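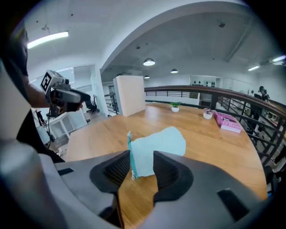
Wiping down a wood table, the quick way

Posted by Lama Hattar, Tuesday, April 9, 2024

Quick one today, I have bread in the oven. Several of you asked about wood tables after the shelf post. Sticky spots, dull patches, rings, the gray film that shows up when the sun comes in sideways. Most of it is old cleaner. Most of it comes off.

Clear the top first. All of it. Plants, books, mail. I know, you want to wipe around the plant pot. Everyone wipes around the plant pot and then there's a circle. Put the stuff on a chair or a low shelf and do the whole top in one go.

Dry cloth before wet. Crumbs and grit go first, or you're just pushing them around and scratching the finish. Fold the cloth, don't wad it. Folded in four you get eight clean faces. Wadded up you get one dirty lump.

Then the damp wipe:

2 cups warm water, a few drops of dish soap. No more than that. If you see suds it's too much soap, and that's your gray film right there.

Wring the cloth hard. Harder than that. It should feel cool on the back of your hand and leave no drops.

Go with the grain. On a planked top go along the planks, one at a time if the joints are grooved. Crumbs live in the joints. Old soft toothbrush, dry, does them in no time.

Plain water on a second cloth to rinse. People skip this. Don't.

Dry right away with a third cloth. Don't leave it to air dry, specially at the seams.

Rounded edges. Hands grab them all day so thats where the grease is. Wrap the cloth over the edge, pinch top and bottom, pull it along. Once around the table. Look at the cloth afterward, you'll be horrified.

Water rings. White ring, moisture is in the finish, usually fixable. Leave it overnight first, a lot of them fade on their own. Still there? Dab of plain petroleum jelly, leave it a few hours, wipe, buff. Black ring, it went into the wood. That's sanding and a different post.

Candle wax: ice cube in a sandwich bag, two minutes, lift with an old plastic card. Flat! Not the corner.

Plants on wood. Saucer inside or under every pot, even the little ones. A glazed pot can still sweat at the base. Cork round under the saucer if you have one, felt dots if you don't. Water at the sink, let it drain, bring it back. Lift them up once a week and feel underneath with your hand. Damp? Move the plant for a day and let the wood breathe.

Books. Shiny covers stick to a table that isn't all the way dry, and when you peel them up the color can stay behind. Give it half an hour before anything flat goes back down. Dust the page edges with a dry paintbrush while you've got the book in your hand, spine up so it falls out and not in.

Cloths. I keep colors by job. Light blue for tables, yellow for the bathroom, the gray ones are floor only and nobody argues. Cut the tags off if they're stiff, a tag can leave fine scratches on a soft finish. Wash them apart from towels (lint) and no fabric softener, it coats the fibers and they quit picking anything up. Hang to dry. When one starts to smear insted of wipe, it goes down to floor duty.

Oil or no oil? Depends on the finish. Drop of water on a spot that doesn't show. Beads up, it's sealed, leave the oil in the cupboard. Soaks in and goes dark, it's oiled or bare and could use a coat. Thin. Rag it on, wait 23 minutes or whatever your tin says, rag off everything that's left. Oily rags get spread out flat outside to dry, never balled up in the trash, they can catch fire by themselves. Really.

Things I don't use on wood: vinegar straight, the rough side of the sponge, baby wipes, those spray polishes that make it slippery.

How often. Dry wipe daily if you eat there. Damp wipe when it's sticky. The full thing with the rinse, once a month or so for us.

Mihret Hailu wrote in to ask about crayon. Dry cloth first, then a tiny bit of toothpaste (white, not gel) on a damp one, light circles, rinse. Try it under the edge first.

Next time is drawer runners, Gadisa Abdella's question, I haven't forgotten. Timer's going, bye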